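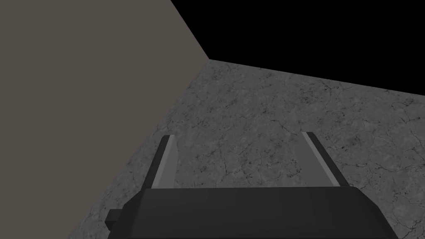
4 min read

We use cookies to remember your reading preferences. By staying on this page you agree to our cookie policy.

The robotics club at Wultudgate has no robot. I want to get that out of the way early, because the brochure doesn't. It has a simulator, a licence for that simulator, and 49 students who log in after school to drive a machine through rooms that exist only on a server. The project is called Unby, and the school is very proud of it.

I went along expecting to be won over. I like school clubs, and I've judged enough bridge-building contests to know what kids can do with paddle-pop sticks and a deadline. What I found was a room full of teenagers working hard at something I'm still not convinced is robotics.

The job this year is household tidying. Students steer a gripper about a simulated room, collect a good run, and feed it to a program that is meant to learn the task for itself. By the end of the first term the club had recorded 276 runs, of which 244 passed its own checks. Those checks were written by the club. When I asked what a pass meant, I was told the program had flagged no errors, and when I asked what counted as an error I got two different answers from two ends of the same desk. 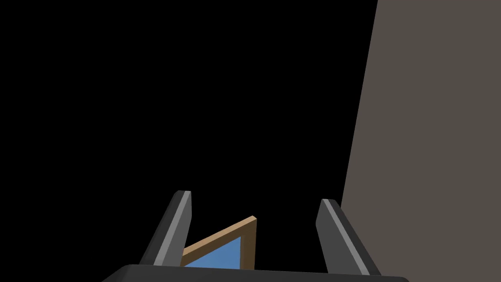 Still, the students know more about the limits than the adults do. One Year 9 told me the hardest part is judging distance, as you're looking past your own fingers the whole time and the walls don't help. Another said she had spent most of April on a single approach angle and then thrown it out. That sounded to me like engineering - slow, cranky and a bit dull to watch - and it was the best thing I heard all afternoon.

What bothers me is the sales talk wrapped around it. Lendent, the company that supplies the software, offers schools a package with a certificate at the end. The certificate says the holder is "automation ready". Ready for what? A kid who has never stripped a screw, flattened a battery or had a cable come loose in front of a crowd has missed the part of robotics that makes grown engineers swear. Simulated floors don't have crumbs on them. Simulated motors don't get tired unless somebody remembers to tell them to.

The school's reply is cost, and it's a fair one. A single decent arm would eat the club's budget for years, and only one student could use it at a time. With the simulator, everyone gets a go. I accept all of that. I'd just like the brochure to say so, in place of the line about "preparing the workforce of tomorrow".

Then there's the Chauke Cup, the regional competition the club is aiming for. It is held entirely on screen, and it's scored on speed and completed tasks. Teams get nine minutes. There are no marks for explaining why something failed, which seems to me the one thing worth asking a 15-year-old with a logbook full of failures.

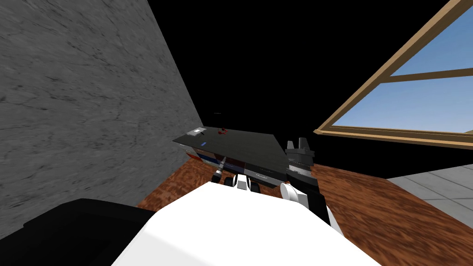
According to one of the senior students, I had the scoring wrong way round: the explaining gets done in the weeks before, at the whiteboard, and by the time the cup starts they're sick of talking and just want to drive. She also said that she'd swap the certificate for a soldering iron tomorrow.

I'd back that swap. The club has asked for a secondhand arm, even a broken one, to pull apart on the workshop bench. The request has gone in twice. So far the answer has been that the simulator licence already covers hardware skills, and I have read the licence summary and can't find where.

Posted 14 October 2020

Related stories
Do coding badges mean anything?
The woodwork room that became a podcast studio
School drones: who pays when they hit the roof?
Letters: our readers on homework apps

Contact us | Copyright and reprints | Back to top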